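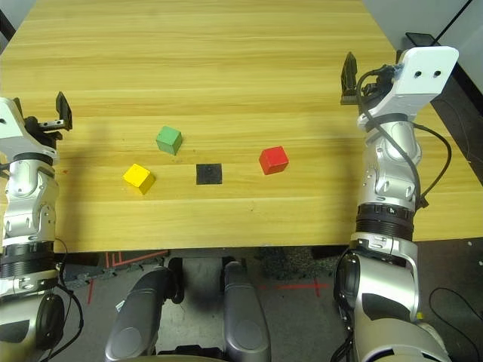 Painted cubes in green, yellow and red on a light wooden table.

The Slow Return of the Wooden Toy

Sem Koster paints in the morning, while the light comes in flat from the yard. By noon he has moved on to sanding, and the radio goes off so he can hear the belt. He has worked this way in Drevatgate for 26 years, first making chair legs and stair parts, now mostly toys.

The change came from his customers. Parents who had ordered a table would ask if he could use the scraps for something small. He made a few sets of blocks, then a pull-along duck. Last January he stopped taking furniture orders.

His shop, Oviner, sold 900 sets of blocks in the past year. A basic set takes three days, and most of that is waiting for paint. Each block gets a coat, a light sanding and another coat. Koster tried a faster-drying finish once and went back to the old one after a month. "It chipped at the corners," he says. "Kids find the corners first."

Prices are a sore point. A bag of plastic bricks costs less than the wood in one of his sets, before he has cut anything. Hamisi Makori, who runs a toy store two streets away, keeps six Oviner sets on a shelf by the register and says people pick them up, look at the tag and put them down again. Then some of them come back the next weekend. Grandparents rarely look at the tag.

Makori would like more colors. Koster has stayed with plain, strong ones that a small child can name, and he has turned down requests for gray and cream from shoppers who want toys to match a living room.

Sólveig Ásgeirsdóttir taught preschool before she began repairing old toys, and she thinks the simple shapes last longest. The sets she gets in for repair are often older than the parents who bring them. She reglues, fills dents and repaints only if asked. Many owners want the tooth marks left alone.

Koster has started cutting a set of arches for spring. The first batch is drying on racks at the back of the shop, and he has not settled on a price.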